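Two Colours, One Board

The fashion for black keyboards with lights under every key has eased, and a plainer kind has taken its place on desks. Antigoni Kontogiannis, who repairs keyboards in Madbridge, puts the change down to keycap sets sold in two colours. Cream for the letters and green for the modifiers is the pairing she is asked for most.
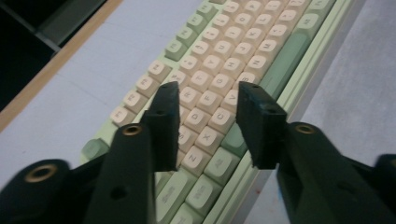
Why the split helps

A two-tone set divides the board by job. Letters and numbers take the light colour; Shift, Ctrl, Alt and Tab take the darker one. The eye finds the edge of the letter block without reading a legend. Small, thin legends suit this arrangement, as colour does part of their work.

Case colour is harder to match. Plastics from separate batches differ slightly, and a green rim one shade paler than its keys is common. Kontogiannis advises comparing samples in daylight.

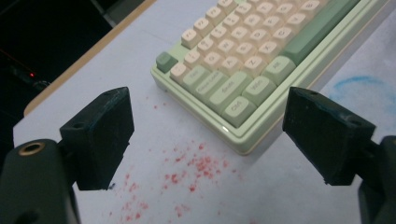
Sage modifiers and spacebar with cream letters, in a mint case.

Cleaning is simple. Unplug the board, pull the caps with a wire puller and soak them in lukewarm water with a drop of washing-up liquid for 30 minutes. Dry them overnight, legends up. Wide keys sit on stabilisers and should be lifted evenly from both ends.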